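3.2 Materials

The cloths used in the study were bought in March from two shops in Pritmont, both of which stock household linen from several makers. We chose plain, undyed or lightly dyed fabrics of the kind people keep in a kitchen drawer. Patterned cloths were left out, as a printed design can hide a stain and make a later rating harder. Each cloth was cut or folded to the same working size, given a code on a small tape label, and washed once before use to remove any finish left over from the mill.

Two washing powders were compared. The first, Solanki, is sold as a low-temperature powder. The second, Corel, is an older product that many of the households in our earlier survey still bought out of habit. Both were dosed by weight, following the amount printed on the packet for a normal load in medium-hard water.

3.3 Handling and drying

Creasing was treated as a separate outcome from colour loss. A cloth that is hung from one gathered point dries with folds that spread out from that point, and these folds can stay in the fabric through several days of storage. Cloths pegged flat along one edge behave differently, with most of the creasing close to the pegs. Figure 4 shows a pale green cloth gathered at one point, with broad folds running towards it and a faint line of stitching to the left. 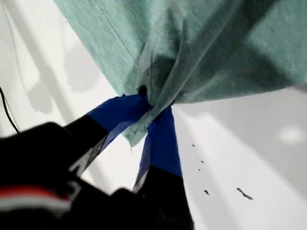 Figure 4. Cloth held at a gathered point. The folds on the right are in shade.

3.4 Rating of the cloths

After drying, every cloth was laid on a grey board and rated for creasing and for colour. Ratings were made by two people working apart, on a scale from one to six, where one meant no visible change. The raters did not know which powder had been used. Agathe Sabatier prepared the order in which the cloths were shown and kept the key until all the scores had been entered.

In total, 355 ratings were kept for analysis. A rating was dropped if the tape label had come off in the wash – this happened mostly with the thinner cloths – or if the two raters differed by more than two points. Seams were ignored when scoring creases, because stitching tends to pull the fabric in slightly and the raters found it hard to separate the two effects.

The same procedure was repeated at the Dutomport site, where the water is softer. Doses were lowered to match the packet advice, and drying took place indoors on a rail. Scores from the two sites are reported separately in Section 4.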